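Facilities Notes: Interior Paint and Wall Repair
Wednesday, April 1, 2020

The repainting schedule for the Rutherford building has been revised. Rooms on the north corridor move to the second half of the program, and the stairwells move up. The change follows the March survey by Ruba Dabbas, which found that the stairwell coating is failing at the handrail line and should not wait another season. The rest of this item covers product selection, surface preparation and touch-up procedure, which have been the subject of most of the questions sent to this office.

Product. The corridors and workrooms were last painted with a flat acrylic. Flat paint hides uneven drywall and poor joint work, but it has a low resin content and an open surface. It takes up oils from skin, and rubbing leaves marks that a dry cloth will not remove. Washing a flat finish hard enough to lift a mark usually polishes the spot, so the stain is traded for a shiny patch visible from the side. For that reason the new specification is Wora 244, a washable eggshell, on all walls up to door-head height. Ceilings stay flat. Stairwells get Wora 1468, a two-part coating that needs a longer cure and must not be applied below the temperature printed on the can.

Quantity. The wall area in the first phase is 2832 square feet, measured net of doors and windows. Two finish coats are included over a full prime coat. Spot priming is not accepted on walls with existing flat paint – the difference in absorption shows through the eggshell as dull rings.

Preparation. Wash first, then sand. Sanding a dirty wall drives the soil into the surface and loads the paper. Use a mild detergent, work from the bottom up to avoid run marks, and rinse with clean water. Chips should be feathered until the edge can't be felt with a fingertip. Fill in two thin passes. Filler put on in one thick pass shrinks, and the hollow will be visible under an eggshell finish even where it was hidden under flat.

White specks on a colored wall have three common sources: roller spatter from ceiling work, chips down to primer, and dried filler or adhesive. They are treated differently. Spatter and adhesive stand above the surface and can be taken off with a plastic scraper. Chips sit below it and need filler. Drag a fingernail across the speck before deciding. Painting over spatter only makes a bump in the new color.

Scuffs behind work tables are normally at or just above table height. Where the table stays in the same position for years, a chair rail or a clear wall guard costs less than repeated painting. We have asked Bravport for a price on guards in 44-inch lengths. Until then, keep tables a hand's width off the wall where the room allows it.

Workroom wall and covered table:
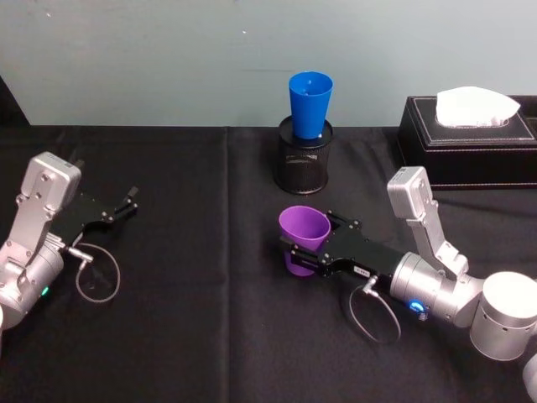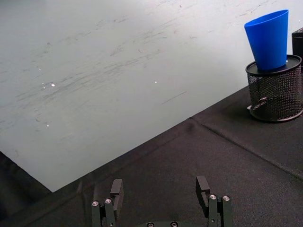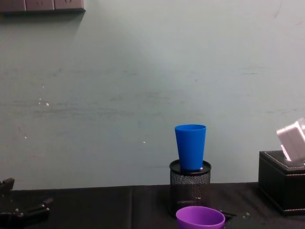
Touch-up. Small repairs should be made with the same type of applicator used for the original coat. Brush marks in a rolled wall are visible at a distance even when the color is exact. Paint from a different batch should be used only corner to corner. Each room will have a labeled quart left in the janitor's closet, with the batch number, the room number and the date of application on the lid. Please don't decant it into unmarked containers.

Color. The Rutherford gray was matched by eye at the last repaint and has drifted between floors. Flandonetti has read the wall with an instrument in several rooms and will supply a single formula. The reading was taken behind switch plates, where the paint has had the least exposure to light. Expect the new color to look a little cooler than the existing walls for the first week, until the adjoining surfaces are done.

Access. Rooms need to be cleared to three feet from each wall by the evening before work starts. Switch plates and outlet covers will be removed by the crew and should not be taken off by occupants. Shelving fixed to the wall stays up unless the room is listed for full repair – the list is posted at the loading dock and will be updated as rooms are released. Requests to change a room's date go to Ruba Dabbas in writing.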